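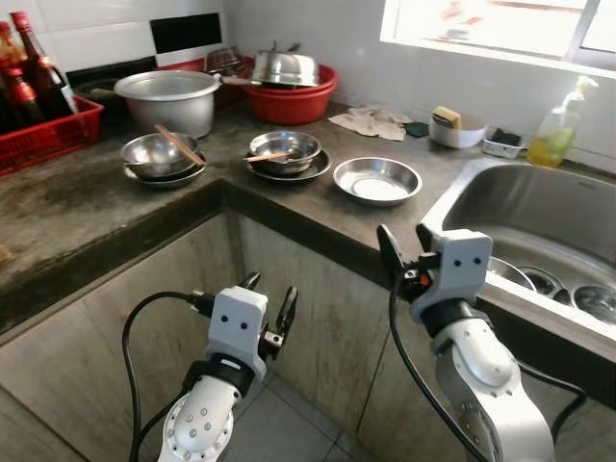

Counter next to the sink, with the red basket in the corner.

19 Dec 2024
Entry by the pickle bench, Hesetti kitchen workshop

Lemon pickle, salt trial, continued from the July notes.

In July we made everything with one salt level and the result was too sharp for most people. I wanted to repeat it with the same cut of fruit and change only the salt. I prepared two jars, one with six per cent salt and one with eight per cent, both calculated on the weight of the cut lemons. Each jar has 400 g of fruit. The salt is the coarse one from Mridha, ground shortly in the mortar. In July I did not grind it and there was still a layer at the bottom after the first night.

The lemons are from the Vurkirus box. Their skin is thicker than I remember and the white part is quite bitter when raw. I tasted a small piece from several fruits and they were not equal. I mixed all the pieces in one bowl before weighing, so at least both jars have the same mixture.

Cutting took longer than planned. For the next batch I would like to cut the fruit in the evening and salt it immediately, and leave the spices for the following day. Turmeric and fenugreek went in today, chilli not yet. The fenugreek was toasted a little too dark, and I have used it anyway in both jars. If both come out bitter, please look first at this and not at the lemons.

The Zester was tried on the spare fruits. It takes off the yellow layer very thin, but it gets blocked quickly and the peel becomes wet paste. For candied peel I still prefer the small knife. The paste smells very good and I put it in sugar, label "peel, try in tea".

Open points: the lid of the eight per cent jar does not sit well. I pressed it with cloth and string. Please turn both jars once a day and do not open them to taste before the skins are soft.

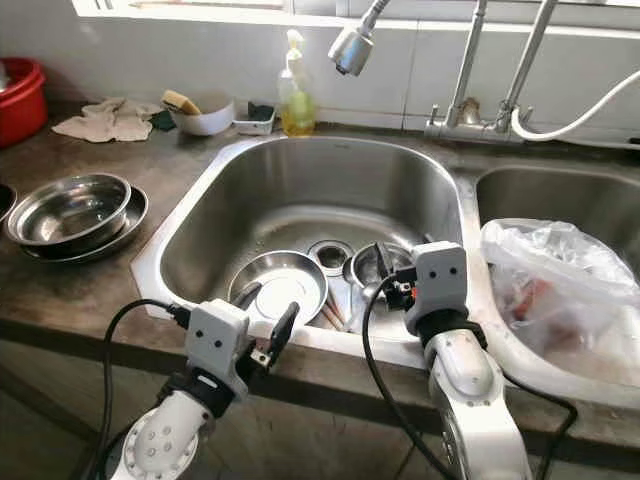

A note left under this entry says that six per cent is too low for a jar standing in the warm room, and that it should go to the cold shelf or get more salt. It also asks if the pieces are covered by juice.

They were not covered when I closed the jars. I will press them down tomorrow and write the level on the label. I agree about the cold shelf for the weaker one, but then the two jars are not at the same temperature and the comparison is less good. I prefer to move both.

Still to buy: mustard oil, new lids, pencil for labels.

Last updated: same day, evening
Contact: the pickle bench | © Hesetti kitchen workshop | Back to top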